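Rules for a kitchen that doesn't exist

2024-10-28
Posted by the management (me)

The house rules for our simulated kitchen run to 159 lines now. I know because I wrote most of them, usually late, usually while annoyed. Back in May they fit on an index card and the index card had a coffee ring on it.

For anyone new: I work on robot manipulation at a small outfit called Prullholm. We do two-armed kitchen tasks in simulation before anything is allowed near a real cutting board, and my job has slowly turned into being the person who says "you can't call that a success." It's not the job I applied for. It pays the same.

People assume simulation is where you get to be sloppy. Knock a pan off the counter, hit reset, the pan is back and no one had to sweep. That's true, and it's also how you end up with a robot that thinks countertops are a suggestion. So the first rule on our list, and the one I get the most complaints about, is that every simulated run gets treated as if the crockery cost money. If a hand clips a bowl on the way to something else, the run is a fail, even if the something else went beautifully.

Rule two is that both hands have to be somewhere on purpose. We spent months grading only the arm that was doing the work. The other one was free to wander, and it did. In one batch it developed a habit of drifting slowly across the workspace like a guest looking for the bathroom. Now the idle hand gets a parking zone, and the parking zone is checked along with everything else. 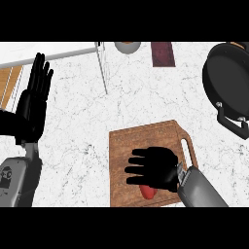

Rule three came out of a fight, so I'm fond of it. Fingers over food need a minimum clearance until the grasp starts, and the grasp has a defined start. Before we wrote that down, one of us was counting a hover as contact and another was counting contact as a grasp, and our numbers disagreed for a whole quarter. We were running the same files! We'd both been very polite about it too, which made it take longer.

Then there's the naming rule. Objects get called what the scene file calls them, even when the scene file is wrong. I lost this argument and I've come around. If you let people rename things to what they look like, you'll have four words for one lump of produce by lunchtime and a spreadsheet that can't be sorted.

The scoring rule is the boring one that does the most good. No result gets quoted from fewer than 100 runs, and you have to say how many you threw out and why. When we moved the old results over to Tawhiri, which is what we call our logging setup, we had 3,914 runs on the books and some 75 of them had the discard reason filled in as "weird." I wrote at least a few of those. "Weird" is no longer an accepted value. I miss it.

What I haven't solved is how much of this carries over to the real bench. The clearance rule does, mostly. The parking zone doesn't, at least in the form we have it, given that real arms have cables and real cables have opinions. Onesik, our hardware rig, currently has its own list, taped to a cabinet door, and the two lists disagree about what counts as a stop. I've been told to merge them by the end of the year. I've also been told not to make the result any longer.

If you keep a list like this where you work, I'd like to see it, especially the rules with an obvious story behind them. Ours has one about lids that I'm not ready to discuss.

Recent posts
The Grirkthorpe move, part 2: where did the good chairs go
A reset button is not a safety plan
I read the whole gripper manual so now you have to hear about it
Things I have labeled "final"
Soup, and other tasks we are not attempting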